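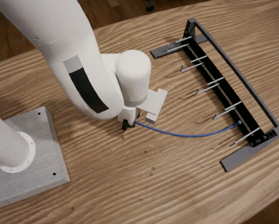 If you train robots to plug in network cables, you probably have your own idea of what counts as a passed run, and so does everybody else. A working group here in Sevham wants to fix that, and on 2 December 2022 it put out a draft code of practice for cable handling tests done in simulation. I read the whole thing over two pots of coffee (it's 30 pages, so not too bad!) and I like most of it. The bit I keep going back to is the rule on scoring the cable itself. Take a setup like this rendered one, with a white arm at a black rack and a thin blue cable sagging between the gripper and the connector. Plenty of labs would look at the plugged end and call it a day. The draft says you also have to log how the slack hangs and whether it touches anything on the way, and with those rods poking out from the rack toward the arm I can see why they'd care.

The group is run out of Oruvon, the test house on the north side of town, and they tried the rules on 3596 simulated runs before writing them down. Of those, 561 had been marked as passes under the old house rules and got thrown out under the new ones - mostly for cable contact, plus a few where the arm let go too early.

There's also a section on reporting. You have to publish your failed runs next to your good ones, and you have to say which physics settings you used for the cable. Yes please! I've lost whole evenings trying to guess those from other people's results.

My one gripe is that the draft asks for only 8 rack layouts, and I'd want a lot more before trusting a score. Kisumell has already said it will use the code for its own arms. Comments are open until March, and I'll be sending mine in.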